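Learning > Practice Chanter > Grace Notes > The Doubling on Low A

How to practice doublings slowly on the chanter

Many students in our band come to me with the same problem. They can play the scale, they can play single grace notes, and then they meet the first doubling in a march and the fingers become stiff. I had this problem too, for a long time. What follows is the method I use now with beginners at Nirndale.

You need a practice chanter, a reed which is not too hard, and a metronome. Sit at a table and put the sole of the chanter on it, so your hands do not carry the weight. Take the notes with the flat part of the fingers and not with the tips. If you feel pain in the thumb, you are holding too strong.

Start with the doubling on B. It has three parts: a G grace note to B, a D grace note on B, and then the B itself, which is long. Play the G grace note alone 12 times. Only the index finger of the upper hand moves, up and down, and all the others stay quiet. Then play the D grace note alone the same number of times. Here it is the index finger of the lower hand. Do not yet put them together.

When both are clean, set the metronome to a slow beat and play them on two separate clicks. G grace note on the first click, D grace note on the second. You must hear two small sounds of the same size. If one is bigger, the finger is rising too high or coming back too late. Stay at this speed for up to 5 minutes, then rest the hands. 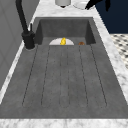 Abundio Barrera wrote to me after trying this that the two clicks did not help him at all in the first week, and that he got better results by singing the rhythm before he touched the chanter. He also asked why the book from Alvarado begins with the doubling on low A. I can answer the second question easily. On low A the second grace note is also a D, so the movement is almost the same, but the little finger of the lower hand must stay down well, and for some students this is one more thing to think about. If your little finger is strong, begin there. As for the singing, I think he is right, and I have added it to my own lessons.

Now make the distance between the two grace notes smaller. Put both inside one click, first as even eighth notes, then faster. The long B must begin on the beat together with the G grace note, not after the doubling is finished. This is the mistake I hear most often at the September classes, and the tune drags because of it.

Check for crossing noises. Change from low A to B with the doubling and listen for any short wrong note in between. It comes when the lower hand lifts before the G grace note has opened. Record yourself with a phone and listen the next morning, when the ear is fresh.

After this, take one part of a simple march and play only the bars that have doublings. At Etley we use the first part of a slow 2/4 and repeat it until everybody in the circle is together.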